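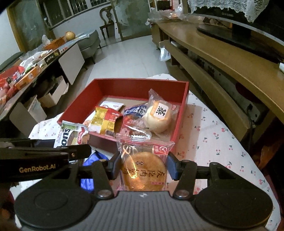 Cevov Lake Camp is hiring for its kitchen and dining hall this summer, with 16 paid spots open to anyone 18 or older, and no cooking experience is needed for most of them! The camp, on the Lestutport road, feeds its campers three meals a day, plus an evening snack that the kids talk about for months. New hires will help choose that snack list in their first week, and individually wrapped pastries like the round golden-brown one with 友臣肉松饼 on it are just the sort of thing the kitchen wants to hear about — easy to hand out, easy to pack for a hike.

Kitchen staff work two sessions and get a cabin by the water, free meals and one full day off a week. Pay starts at $1520 for a single session, and returning staff can earn up to $2000. Dishwashers and servers get the same swimming and boat privileges as counselors, and they're welcome at every campfire — songs included.

Training takes place at the Galang building, next to the main lodge, before the first campers arrive. The Zekness shuttle will bring staff out from town, so a car isn't required.

Anyone curious can stop by the open house on Saturday, meet the cooks and try the famous cornbread. Applications will be available at the front desk and can be filled out on the spot.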